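Section 4. Sorting trays: unpacking, washing and laying out

This section covers the clear plastic divided trays supplied with the Clurnard drawer set. Read it through once before you take anything out of the carton. Fitting the trays into the drawer is covered in Section 5.

4.1 Before you start

You will need:
a table you can walk around, or at least reach across
a soft cloth
dish soap and lukewarm water
a tape measure
a pencil and the layout sheet from the back of this guide

Empty the drawer the trays are going into and wipe it out. Measure the inside width and depth at the bottom of the drawer. Many drawers are narrower at the bottom than at the rim, and the bottom is where the trays sit. Write both numbers on the layout sheet.

Note: The layout sheet is printed at a reduced scale. Do not lay trays on it to check the size.

4.2 Unpacking

1. Stand the carton on the floor and cut the tape along the top seam only. Keep the blade shallow.

2. Lift the trays out together and set them on the table. Peel off any film. Fold the carton flat and keep it until you have checked all the trays.

3. Separate trays that have nested. Hold the outer tray by its rim at both ends and let the inner one slide out. If it sticks, run lukewarm water over the outside of the outer tray and try again after a minute.

4. Spread the trays out so that you can see into each one. Clear plastic is hard to check when one tray is on top of another. A dark surface helps, as cracks and scratches show up better against it.

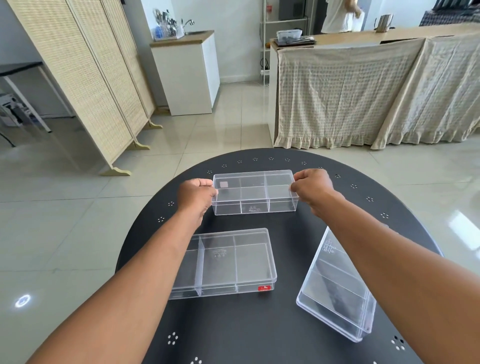 Wulan Wattimena: I would add a line about picking them up. I used to lift mine by the middle divider with everything still in it, and after a year or so the divider had come away at one end. Both ends of the tray, both hands, every time. The small ones too.

Caution: Do not lift a loaded tray by its dividers. The dividers are thinner than the outer walls and are not meant to carry weight.

5. Check each tray for cracks. Look closely at the corners and along the bottom of every divider, where it meets the floor of the tray. Run a fingertip around the rim. A rough spot can be smoothed with fine sandpaper. A crack cannot be repaired, and the tray should be exchanged.

6. Leave the stickers on until you have finished checking. If you need to exchange a tray, the store will ask for it with the sticker in place.

4.3 Washing

1. Remove the stickers. Warm each one with a hair dryer on the low setting, lift a corner with a fingernail and pull it back slowly, flat against the plastic. Rub off leftover glue with a little cooking oil on the cloth.

2. Wash the trays by hand in lukewarm water with a few drops of dish soap. Rinse them well.

3. Stand the trays on a long edge to drain, then dry them with the soft cloth. Water collects in the corners of the compartments, so turn each tray over and tap it lightly against your palm before you wipe it.

Caution: Do not put the trays in the dishwasher. Do not use nail polish remover, rubbing alcohol or glass cleaner. These will cloud the plastic, and the clouding is permanent.

4.4 Planning the layout

1. Make a pile of what is going into the drawer. Sort it by length first and by use second. Pens, scissors and rulers need the long compartments. Clips, erasers, stamps, spare keys and batteries go in the short ones.

2. Start with the largest tray. Lay it on the table close to you, in the position it will have at the front of the drawer.

3. Put the smaller trays behind it. Turn them one way and then the other before you decide. A tray with two rows of compartments can go lengthwise or crosswise, and it often fits better in the direction you did not try first. 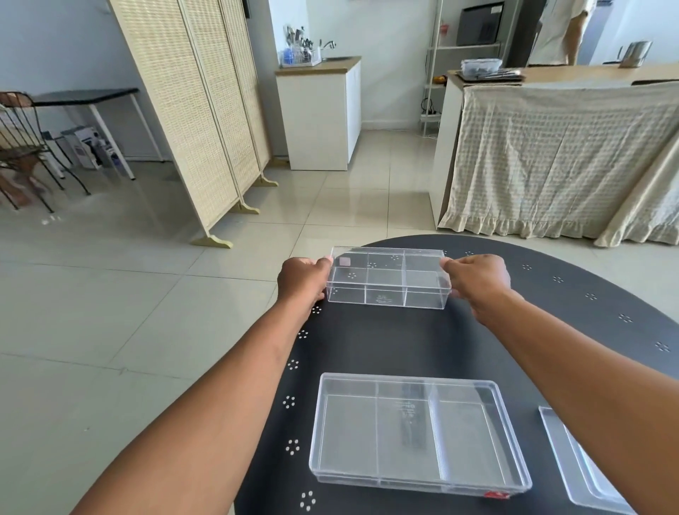
Six-compartment tray held by its short ends, with the three-compartment tray nearer the front.

4. Measure the whole group from side to side and from front to back. Compare with the numbers from 4.1. Leave a gap of 2 mm on each side so that the trays can be taken out for cleaning.

5. If the group is too wide, take out one small tray and measure again. Do not force the trays together. The walls will bow and the compartments will no longer be square.

6. Draw the final arrangement on the layout sheet. Mark which way each tray is turned.

Note: The standard Clurnard drawer is 361 mm wide inside. The shallow version has the same width, but its usable height is only 39 mm, so check the tallest tray before you plan around it.

4.5 Filling

1. Fill the trays on the table and carry them to the drawer one at a time.

2. Put heavy items, such as batteries and coins, in the compartments nearest the front.

3. Keep anything that leaks or stains (ink bottles, glue, oil pencils) in its own closed container.

4. Close the drawer slowly the first time. If you hear scraping, something is standing too high.

To replace a single tray, quote the part number on the packing slip. Replacement trays are sold one by one through Hikness stores and are sent without stickers.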